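Pluruveck subtitle add-on, version 5

I tested the Learn Mode in Pluruveck on Korean dramas for most of January. Clicking a word opens a gloss, and the gloss is usually right.
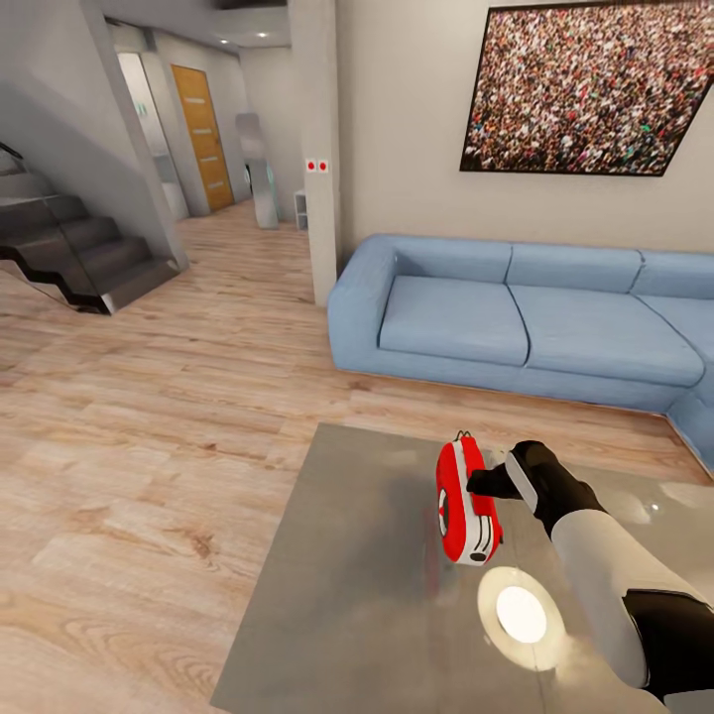 Verb endings are the weak spot. Polite and plain forms get the same entry, so a student can't tell them apart.
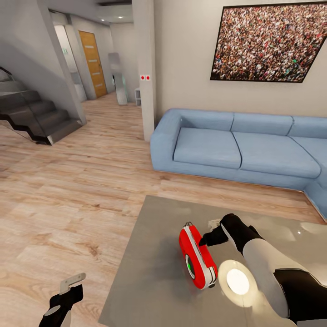 Timing is good — lines stay in sync after a skip. Saved words export as plain text, with a limit of 60 per list.

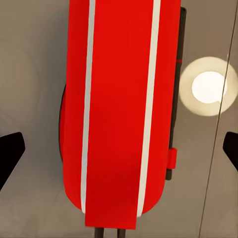 Kotari handles endings better but covers fewer shows. I would keep Pluruveck for listening practice.

Dinesh Mathew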